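## 3. Work surface and part placement

The Husura sorting bench was rebuilt twice during the project. The first version used a smooth painted board, and small parts drifted whenever the bench was bumped. For the second version we changed to a studded gray baseplate, the kind sold for toy building sets, and fixed it to the bench with double-sided tape.

A regular grid has two uses in this work. Parts that fit the studs stay where they are pressed, and any position can be written down as a row and a column. All layouts in the Endidico log use this notation, with row 1 at the edge nearest the operator. 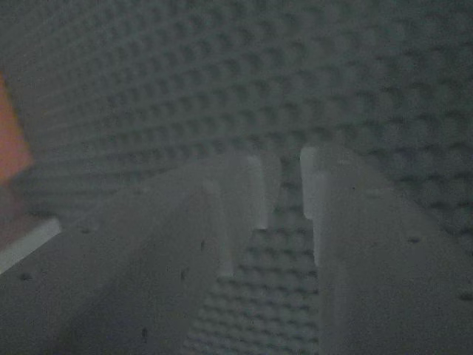 Stud spacing was checked with calipers before the layouts were drawn. The error across one plate was too small to matter. The error at the joint between two plates was larger – enough that a part placed across the joint would not seat – so layouts were kept to one plate at a time.

Lighting was the main source of trouble. Under dim, even light the studs have little contrast with the plate, and rows are easy to miscount. Marking every sixth row with a paint pen fixed this on the Dirnano layouts. The Hutchins layouts were finished before the marks were added and have not been repeated.

### 3.1 Placement log

- Placements logged: 1045
- Placements entered in the wrong row: 102
- Layouts repeated after marking: 6

The original plan called for 2000 placements. The target was dropped in November, when the second bench was returned to the teaching lab. Wrong-row entries were corrected in the log and kept in the totals.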